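Bon, on m'a redemandé en message comment je fais pour jouer à Stumevov à deux manettes sur un seul PC, alors je mets tout au propre ici (enfin, à peu près !).

## Préparer le jeu

Avant toute chose, mettez Stumevov à jour et fermez le lanceur Postora complètement, y compris l'icône à côté de l'horloge. Ensuite, branchez la première manette, lancez le jeu, et seulement après branchez la seconde. Oui, l'ordre compte : si les deux sont là au démarrage, le jeu les fusionne en un seul joueur.

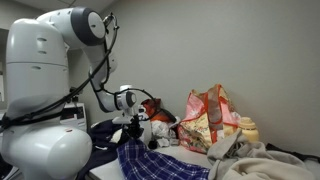
Une fois au menu, allez dans Options > Commandes > Joueur 2 et choisissez « Attribution manuelle ». Appuyez sur n'importe quelle touche de la seconde manette, validez, et voilà, son nom apparaît en vert.

## Régler la sensibilité

Par défaut elle est à 30, et je trouve ça injouable dans les arènes étroites. Moi je suis à 21 avec une zone morte de 9, réglage piqué à Nigel Bellamy sur le forum Nidari (merci à lui). Testez dans l'arène d'entraînement, celle avec le sol gris, et descendez de deux en deux.

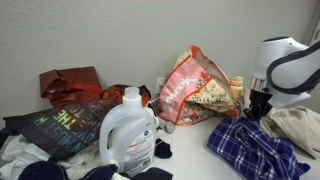 Pour l'écran partagé, prenez la coupe verticale, on voit bien mieux arriver les tirs. Pensez aussi à changer la couleur de votre équipe, surtout si vous jouez sur une vieille télé. Évitez juste de mettre bordeaux contre rouge orangé, comme le sac et le tissu en boule derrière le bidon de lessive : de loin, en pleine partie, on tire sur son copain une fois sur deux !

## Si ça rame

Coupez les reflets, puis les ombres, et limitez le cache à 500 Mo. Sur la carte Sârbu, la plus gourmande, ça m'a tout débloqué.

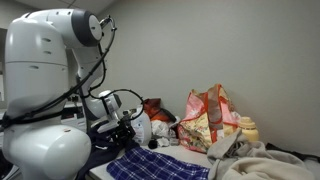

Dernier point, les manettes filaires. Je les préfère largement au Bluetooth pour la latence, mais il faut laisser du mou au câble près de la prise, sinon elle se déconnecte au premier sursaut. Faites une belle boucle arrondie, un peu comme celle du câble noir devant le poignet du bras blanc, et plus rien ne tire sur le connecteur. Si le jeu perd quand même la manette, débranchez-la, mettez en pause, rebranchez et refaites l'attribution manuelle.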